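By January Cempaka could fold a sweater nine different ways in her sleep, and according to her sister she sometimes did. Skitstead wanted 3196 examples before the learning could start, and she had sent in nearly 294 (she kept losing one to a sneeze, or the kettle). Still, she had grown fond of the gripper, of its two blue fingers and the patient way it waited for her to make up her mind. Open, slide under, close, lift, and then all over again, a little to the left this time.
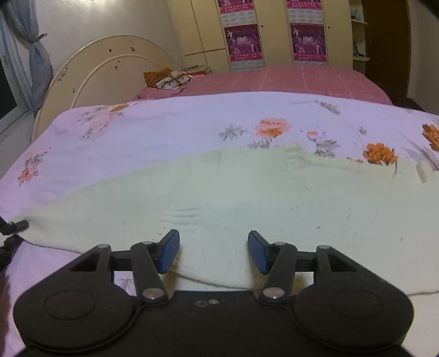

Do a few badly, Bayu Nugroho wrote back that evening, because it has to learn what a person does after a sleeve slips. So she let the next sleeve slip, and went gently after it.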